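Folding One Towel: Flaps, Edges and Ridges
Group report, Practical Methods II
Elias Boutros, Widad Harb, Dima Jaber
Handed in December 26, 2020

3. What we did

Question was simple. Does a striped terry towel fold neater if you follow the stripes, or if you ignore them and follow the edge? Widad said stripes. Dima said edge. No bet was made.

Method: lay towel on the table, smooth it, fold one flap over, look at where the edges land, open it up, start again. 71 folds in total over the whole project, split between the three of us. Gap between edges measured with a plastic ruler at the corners only. We should of measured the middle too, see section 5.

Table is the pale wood one with rounded corners. Picked it for the smooth top, towel slides easy. Maybe too easy. 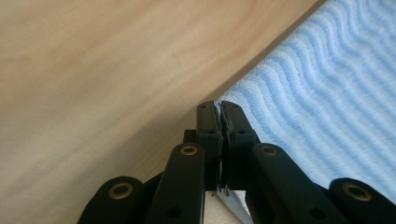
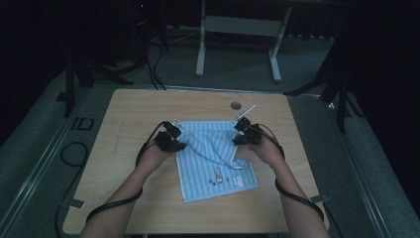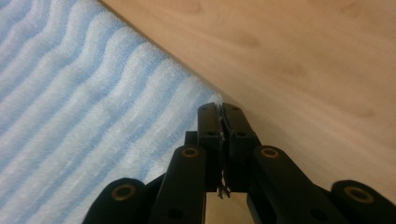 Fig. 2. Striped terry towel on the wood-grain table, trial folds.

4. Results

Following the edge won. Not by a lot. Worst gap was 49 mm, on a stripe fold, and that one was mine (Elias). Edge folds stayed closer most of the time, full table in the appendix.

Why: the stripes are wavy. They look parallel from far away but up close they wander, so if you line up by stripe you drift. Edge of the towel is pretty straight and it's easy to see against the wood.

Rumpling is the bigger problem. When the flap goes over in one quick move it bunches, and the stripes bend round the creases. Corners curl too. Smoothing after helps the creases but moves teh corner, so then the gap gets worse again. We went back and forth on whether to count those folds. Counted them.

5. Problems

Only one towel. Ruler only at corners. Dima's first set was written in inches and had to be converted, two values might be off. Nadine Zoubi read the draft and asked about thicker towels, no time for that. Would try in June if the room is free.

Appendix A: all folds by person
Appendix B: conversion of Dima's values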